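Istgate Housekeeping Certificate, Unit 3: Draining and Hanging Drinkware
Course handout, to be read before the practical session

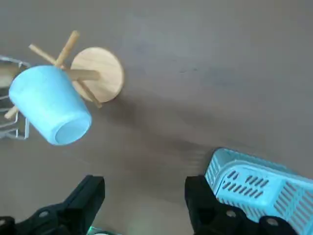
Why should a washed cup be left to drain before it is put in a closed cupboard?
Water held inside the cup evaporates slowly in still air. In a closed cupboard it leaves marks on the inner wall, passes damp to the shelf and gives the cup a stale smell.

1. Scope
This unit covers cups, mugs and tumblers for daily use in shared kitchens. Stemware and vacuum flasks are covered in Unit 5. Machine drying is mentioned only where it affects what is done afterward by hand.

2. Terms
Drain: to let liquid water run off under its own weight.
Air dry: to let the remaining film of water evaporate.
Store: to put the item where it stays until next use.
Mug tree: a central post on a base, with pegs set into the post at different angles. Each peg carries one item.
Wire rack: a frame of bent rods that holds items apart above a tray or work surface.

Students often treat draining and air drying as one step. They are assessed separately in this unit. A cup can be fully drained and still carry a film of water, most of it at the rim and in the corner where wall meets base.

3. Draining position
Water leaves a cup fastest when the mouth is the lowest point and air can enter beneath it. A cup placed mouth down on a flat, solid surface seals against that surface. Water collects inside the rim and the air in the cup becomes saturated. Tilt the cup or raise it on rods.

A cup on a peg takes whatever angle its shape and the peg allow. A handled mug hung by the handle usually settles with its mouth to one side. A tumbler has no handle, so the peg goes into the opening and the inner wall rests on it. If the peg slopes upward from the post, the mouth faces down toward the post and water runs toward the rim. If the peg is close to level, a small amount of water may stay along the lower wall. Shake the tumbler out before hanging it.

4. Wood and water
Unsealed wood takes up water through the end grain much faster than along its length. On a mug tree the end grain is at the peg tips and at the joints with the post. A peg tip that stays inside a wet tumbler is exposed for longer than one passed through a handle. Signs of trouble are darkening at the tip, raised grain and a peg that turns in its socket.

Recommended practice for wooden stands:
Drain on the wire rack first, then move to the stand.
Wipe the pegs weekly with a damp cloth, then a dry one.
Do not soak the stand or put it in a dishwasher.
Oil bare wood when it looks dull. Use a food-safe oil and leave the stand empty overnight.

5. Plastic drinkware
Plastic holds less heat than ceramic of the same size. After a hot wash a ceramic mug stays warm and dries partly from its own heat, while a plastic tumbler cools quickly and keeps its film of water. Allow 30 minutes on the rack for plastic before hanging, longer in a humid room. A textured surface holds more water than a glossy one and should be checked by touch.

Plastic tumblers are light. They can be hung on the upper pegs without much effect on balance.

6. Loading and balance
The stand is stable as long as the combined center of gravity stays over the base. Load opposite pegs in turn and fill the lower pegs first with the heaviest items.

Worked case. Two mugs of 200 g each hang on opposite pegs at the same distance from the post. Their turning effects cancel. Remove one and the remaining 200 g acts on one side only, opposed by the weight of the stand. Whether the stand tips depends on the peg length, the base radius and the weight of the stand. Measure these for the Altosdale stand in the practical room and record them on sheet 3.

7. Placement on the work surface
Keep the stand and the rack close enough that items move between them without dripping across the counter. Leave a hand's width around the pegs so that a cup can be drawn off along the line of the peg. Pulling upward against the peg strains the joint.

Wipe the surface under both pieces at the end of each shift. Smudges on a matte surface show most clearly in low side light.

8. Preparation for the practical
Read sections 3 and 6 again. Bring one handled mug and one tumbler. Cloths and oil are in the Carroll cabinet. Completed sheets go in the Unit 3 tray by Fri 17 July. Late sheets are marked with the August group.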